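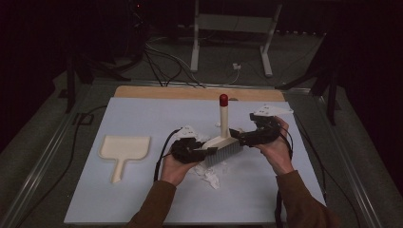 Herier paired hand-held grippers: pre-acceptance inspection checklist
Supplier: Obeidat
Site: Telholm, bench room
Inspected by: Anas Hamdan
Date: 17 Dec 2020
Status: loan kit under review, purchase not yet agreed

Result codes: P = pass, C = pass with comment, F = fail, N = not checked at this visit.

Section A. Bench and floor

A1 Bench stable, no rocking under hand load. P
A2 Board seated flat on the panel beneath. P
A3 Board surface clean before start of work. P
Comment: paper scraps from the sweeping task are to be cleared before any soft goods are handled.
A4 Cables clear of walking route. F
Comment: cables lie in a tangle on the carpet between the bench and the white stand. Fit a floor cover or reroute behind the stand. Recheck before second loan period.
A5 Stands footed squarely, fixings tight. P
A6 Loose plugs and connectors off the floor. F
Comment: one found near the leg of the white stand. See A4.
A7 Lighting adequate at the bench. C
Comment: adequate on the board, poor at the far side of the room. Operators should not step back into the dark area with a gripper in hand.

Section B. Grippers, mechanical

B1 Fingers open and close over full travel without catching. P
B2 Bushings seated in finger links, no visible lift. P
B3 Screws on jaw brackets present and tight. C
Comment: several holes in the brackets have no screw showing. Obeidat to confirm in writing which are meant to be left open.
B4 Pinch points marked. F
Comment: no warning label supplied. The gap between finger link and bracket will take a fingertip. Label set requested.
B5 Marker plates rigid, dots clean. P
B6 Left and right units identified. C
Comment: the two are easily swapped at the start of a shift. Coloured tape would do.
B7 Sharp edges. P
B8 Cycle test, 300 open and close cycles per unit. P
Comment: the supplier's sheet asks for 1,000. Time did not allow. Remainder to be done at Bindudgate.

Section C. Handling soft material

C1 Jaws hold soft flexible tube without cutting or marking it. P 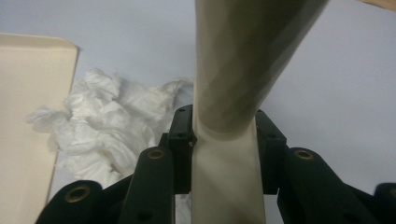 C2 Material stays between the brackets and does not enter the linkage. C
Comment: loose wrapping beside the work can reach the finger links. Keep packing at least 10 cm from the jaws until the grip is made.
C3 Release clean, no snagging on bracket holes. P
C4 Grip force adjustable. N
Comment: adjustment tool missing from the kit.

Section D. Operator

D1 Sleeves close fitting at the wrist. C
Comment: long sleeves accepted if the cuff is snug. Loose cuffs to be rolled or taped.
D2 Cable length allows normal reach. C
Comment: enough for sweeping. Cable can drop on to the board and drag through debris. Clip to forearm suggested.
D3 Rest break taken. P
D4 Operator can put both units down without help. P
D5 Written instructions at the bench. F
Comment: the copy supplied is the May issue and does not cover the present jaws.

Actions

Telholm: A4, A6, D2.
Obeidat: B3, B4, C4, D5.
Bindudgate: balance of B8, both units.

Kit may stay in use for light bench tasks with 2 persons in the room. Not to be used for timed trials until A4 and B4 are closed.

Signed: A. Hamdan
Countersigned for supplier: pending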